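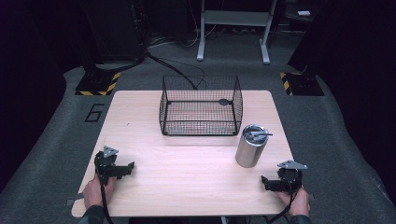
February 3, 2024
By Mwajuma Biwott
Filed under: Young Readers > How Books Work

How Does a Library Know Where Every Book Belongs?

The Darkberg Children's Library owns many thousands of books. When a reader asks for one of them, a librarian can usually walk straight to the right shelf. Librarians do not memorize where every book goes. They use a system, and young readers can learn to use it too.

Stories first

Made-up stories are called fiction. In most libraries, fiction is placed in order by the author's last name. A book by an author named Orellana comes after one by an author named Lukumay, as O comes after L in the alphabet. If one author has written several books, those books are then placed in order by title. Small words such as "the" and "a" are skipped when they come first in a title.

Books of facts

Books about real things are called nonfiction. These are grouped by subject, so that all the books about frogs stand together. Many libraries do this with the Dewey Decimal System, which gives each subject a number. Books about science have numbers in the 500s. Books about art, music, and sports have numbers in the 700s.

Some numbers also have a decimal point. The digits after the point make the subject narrower. The number 590 is used for animals, and 599 is used for mammals. A book about whales is marked 599.5.

Reading the label

Look at the spine of a library book, the narrow side that faces out on the shelf. Near the bottom is a label with the call number. A call number works like a street address for the book. Under the number there are often a few letters, taken from the author's last name.

To find a book, write down its whole call number from the library catalog. Find the shelf with the right number, and then look for the letters. If the book is missing, another reader may have borrowed it. A librarian can place a hold, and the book will be saved for you when it is returned.

Readers who take a book from the shelf and decide not to borrow it should leave it on a returns cart. A book put back in the wrong place can be lost for months.

Comments

Velimir Stojanovska: My daughter asked why picture books are kept in a separate room. Do they have numbers as well?

Mwajuma Biwott: Most of ours are marked with an E, for "easy" or "everybody," and then the author's letters.

Kibet Swai: i am 8 and i found the shark books by myself. they are 597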